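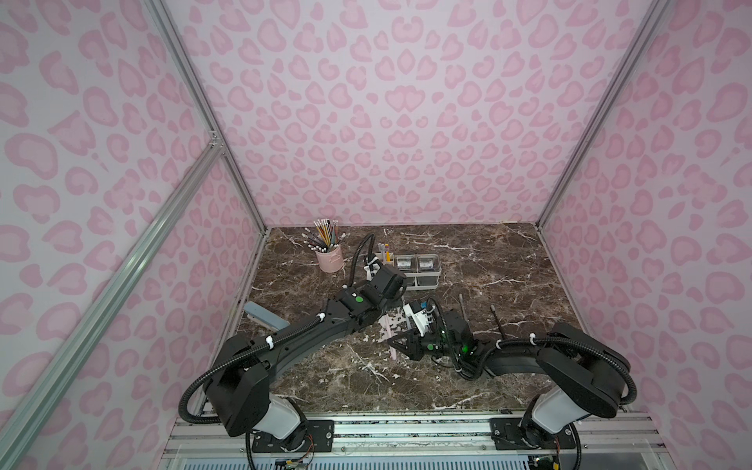 The bus to Mostesora leaves at 7:40 and by 7:55 half the kids on it have a laptop open. Not for games. Well – some games. But Tuesday is Stornberg day, and Stornberg day means debugging on the bus because you didn't do it last night.

Stornberg is a weather station. Sort of. It's a kit, a flat gray box with a sensor board inside, a little screen, and a battery that is supposed to last a school term and doesn't. Every sixth grader in the district got one in April. 2,250 kits, handed out in school gyms over a single week. The kids keep them. That was the deal from the start, and it was the part that nearly sank the whole thing.

"They wanted us to collect them in June," says Borghild Tangen, who ran the program for the district. "Like textbooks. I said no. You don't learn anything from a thing you're scared to break."

She won that one. She lost a few others, more on those later.

**What's in it**

Temperature, humidity, air pressure, light. A radio that talks to other kits if they're close enough, meaning same building or thereabouts. You program it with blocks on a screen, drag and snap, or you flip a switch in the corner and see the same program as text. Most kids never flip the switch. The ones who do tend not to flip it back.

The company behind it is Dreter, a small outfit that used to make controllers for greenhouses. Vents, watering, that kind of thing. Ragnvald Haugland, one of the founders, still talks about the kit as if it were a greenhouse product that wandered off.

"The board is basically our old vent controller," he told me. "We took out the relay, put in a screen. The first version still had tomato settings in the menu. A kid found it. Day one."

The tomato menu has been left in, by request.

**Tuesday morning, second period**

Oda Boström's class. Nineteen kids, two of them out sick, so it's quieter than usual she says. It isn't quiet. The job today is to get every kit in the room to agree on the temperature. Sounds easy. It's not, the sensors all read a bit differently and the kits by the window read way high, and there's a fight brewing over whether you should throw those readings out or keep them.

"It IS hotter by the window," says one girl. "It's not wrong, it's just hotter."

The boy across from her wants an average. Another boy wants the middle number. Boström lets it run for a good ten minutes, which I'd never have had the nerve to do. Then she asks them to write down what their program would say to somebody standing outside in the hallway, deciding whether to bring a sweater.

Silence. Typing.

She's a geography teacher. Had never written a line of code before last winter. Her training was two days in a conference room with bad coffee and a binder. She'd have liked more. Everyone I spoke to would have liked more. Tangen asked for a full week per teacher and got the two days, that's one of the ones she lost.

"I was a page ahead of them in the beginning," Boström says. "Now I'm a page behind. The lessons still work, I just ask more questions."

**The other side of it**

Not everybody is sold. Ylva Strand teaches math at the next school over and thinks the money went to the wrong place. She is polite about it, then less polite.

"My classroom has 20 calculators, and a lot of them are missing the battery door," she says. "I'm not against gadgets. But the kits came with a launch party and a logo. My kids could use a second adult in the room on fraction days."

She uses the kits anyway. Her class logged the light level every hour for a month and made graphs by hand, on paper, big ones. They're taped up down the hall. The graph for the week the clocks changed has a step in it, and there's an arrow in red marker with WHY?? next to it. She says she got a whole week of lessons out of that arrow.

So is she coming around? "No," she says. "I'm using what's in the cupboard."

There's also the repair question. Kits get dropped. Kits get sat on. One went through the wash in a coat pocket and the screen now shows everything upside down but otherwise its fine. Dreter sells spare screens and battery trays at cost but the ordering goes through Ekström, the district's supplier, and Ekström's portal wants a school purchase number for every single part. A three-week wait for a battery tray is normal. Some kids have gone to rubber bands.

Haugland winces at that one. He'd like to ship direct. The contract says otherwise, and the contract runs for another year.

**After the bell**

The best thing I saw wasn't in a lesson. Lộc Lâm is twelve and lives out past the quarry, where the bus road floods. He has two kits, his own and his cousin's, which she gave up on. One sits under the footbridge in a plastic lunch box. The other is on his windowsill. He worked out that the air pressure drops a certain way ahead of the kind of rain that closes the road, and he's been trying to get the one box to warn the other.

Doesn't work yet. The radio won't reach. He's thought about a third kit halfway, up a tree, and is in negotiations with a kid in the grade below whose sister has one.

I asked what happens if it does work.

"Then I know the bus isn't coming," he says.

And then?

"Then I don't get up."

**What's next**

A vote on the second round comes up this fall. Tangen wants kits for the incoming sixth grade plus a proper spares box in every school – screens, trays, a bag of screws, no portal. She also wants the week of training back on the table. Strand has put in for a classroom assistant out of the same pot, and the two of them have had coffee over it, twice. Neither would tell me how that went.

Dreter has a new board nearly ready. Longer battery, better radio. Haugland had one in his jacket when we met and let me hold it for a minute. It looks exactly like the old one. I checked the menu and the tomatoes are still there, under Settings, second page down.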